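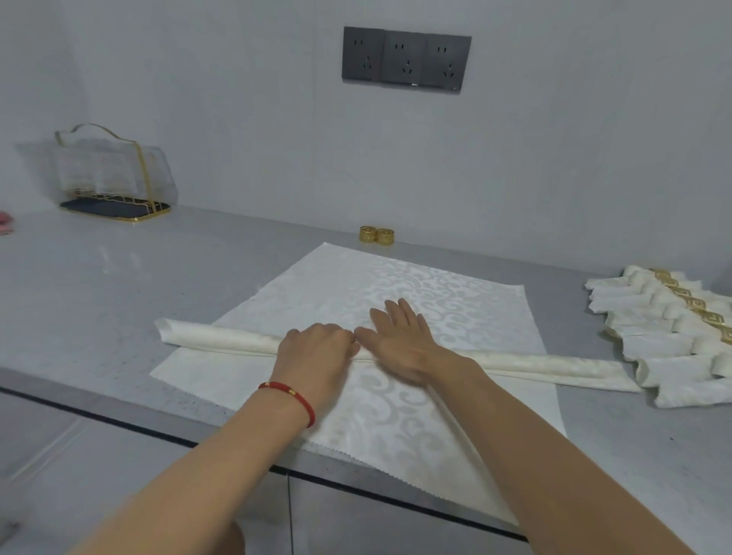
Rolling by hand on the counter, the step I want the machine to learn

Topic: Napkin rolling machine, need advice on the roller part
Board: Home and shared workshop builds

trarn_bench wrote on 1/10/23:
Hello all. I am building a small table machine in the shared workshop in Trarnusholm. The name of the project is Clovus. It must take one square cloth napkin, roll it into a tube, and hold it until a person puts the ring on. The ring stays a job for the hand, I do not want to automate this.

In the photo you see how it goes by hand. The left fingers are curled over the roll and the right palm presses it flat. The cloth is damask with a zigzag cut edge, and the finished ones are to the right with the gold rings.

My first version has 2 foam rollers and one stepper motor. The controller is a Nirnard board. It starts the roll well, but after half of the cloth the tube goes to one side and becomes a cone. I tried slower speed, 60 steps per second, and it is the same. What do you suggest?

gearloose_k wrote:
Your rollers are not parallel. A cone is always alignment. Put a steel ruler on both and check before you change anything else.

trarn_bench wrote:
I checked with a ruler and also with feeler gauges. They are parallel. With paper towel the tube is straight, only with cloth it goes wrong.

softfold wrote:
Then I don't agree with gearloose. Cloth stretches on the diagonal and paper does not. If the napkin enters a little turned, one side pulls more. Look at your own photo, the flat napkin lies at a slight angle on the counter. A hand corrects this without thinking. Foam rollers will not.

I would use a flat belt in place of the second roller. The belt does the job of the palm.

gearloose_k wrote:
A belt is too much for a hobby build. Now he has tension and tracking to adjust also. Put a fence on the left side so the napkin enters square, finished.

softfold wrote:
A fence against a zigzag edge? The teeth will catch on it. I made a towel folder in May and lost two weeks with exactly this problem.

gearloose_k wrote:
Depends on the fence. Smooth acrylic with a rounded lip, I never had cloth catching on that. But OK, I worked with hemmed cloth, I admit.

renaud_parts wrote:
Do you iron them before? The roll in the picture has soft creases. In my tests (the arm is a Renaud, old model, very slow) creased cloth slipped much more than ironed cloth.

trarn_bench wrote:
Some yes, some no. I did not write down which ones went bad, this was a mistake from me. I will separate them now.

About the belt: I have one from a broken printer, 1010 mm long. Is it too narrow if it has only the width of a finger?

softfold wrote:
One alone, yes. Use 2 of them with a gap, driven from the same shaft. If you drive them from different motors you will get your cone back.

trarn_bench wrote:
Thank you, I will look for a second one the same. I will test first with the fence, because I have acrylic here already, and then with the belts. I post the results in this thread.

gearloose_k wrote:
Good. Post the ironed and not ironed separately please. And send a photo of the rollers next time, we only saw the hands.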